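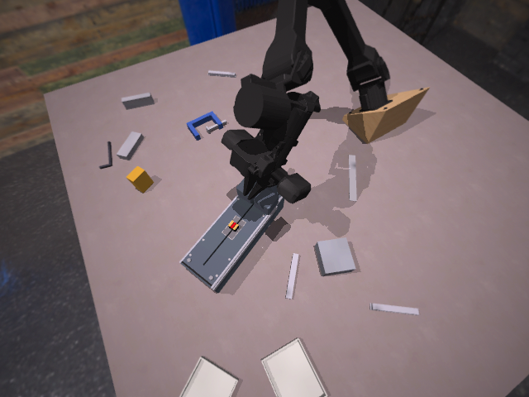

**Trakcombe Robotics Club — Simulation Team**

**Ticket:** Left gripper snags at the top end of the gray fixture
**Opened by:** Tahira Mengal
**Helping:** Zarmeena Malik
**Scene:** Bridomo bench, cluttered layout
**Status:** Fixed in the scene file, one item still open

**The problem**

The left gripper comes down to the upper end of the fixture, right over the little recess, and then the whole arm shivers and the run times out. It happens with the full layout loaded (clamp, hex key, yellow cube, white strips, trays, everything). I love this layout, by the way! It's so much closer to a real workbench than the bare table we used in June, and I really don't want to go back.

**What I tried first**

- Restarted the simulator and reloaded the scene. Same thing.
- Deleted the wooden wedge, thinking the other limb was bumping it. Same thing, so I put it back.
- Slowed the approach speed to 50 percent. It still shivers, only more slowly.
- Ran 6 seeds in a row. Every one timed out.

**Zarmeena's notes**

Great report, and thank you for trying the wedge! That saved me a step. Can you turn on the collision overlay and send me the contact log from just before the timeout? Please don't touch the joint gains yet. I know it's tempting when the arm shakes, but I'd like to see what it thinks it's touching.

**Tahira, with the log**

Okay, this is so cool. The overlay shows a collision box over the fixture that's much taller than the part you see on screen. The fingertips are "touching" it while there's still clear air under them! The controller keeps pushing down, the solver keeps pushing back, and there's our shiver.

I also found that the box is turned 90 degrees from the visible mesh. The fixture lies diagonally on the table, so I never would have spotted that by eye.

**Fix**

1. Opened the fixture in the Zunwood model editor and threw out the automatic collision box.
2. Built a new one from smaller pieces — one for the long plate and one for the raised end section.
3. Left the slot open, so the small piece in the middle doesn't get shoved out when the scene loads.
4. Zeroed the rotation on the collision group and saved.
5. Put the approach speed back to normal.

Ran the same 6 seeds again and they all finished. No shiver at all, and the contact log stays quiet until the fingers reach the real surface. I may have cheered out loud in the lab.

**Still open**

The two cream trays near the front edge came from the same export, so their boxes could be wrong too. The rims are thin and I'd hate to have a cube balancing on something invisible. Zarmeena is checking those next, and I'll go through the clamp and its screw.

If you have a copy of the scene on your own laptop, pull the new version from the Tarar folder before you run anything. The old fixture file has the same name, so clear your cache first or you'll load the bad box again (I did this twice).

— Tahira, July 13, 2021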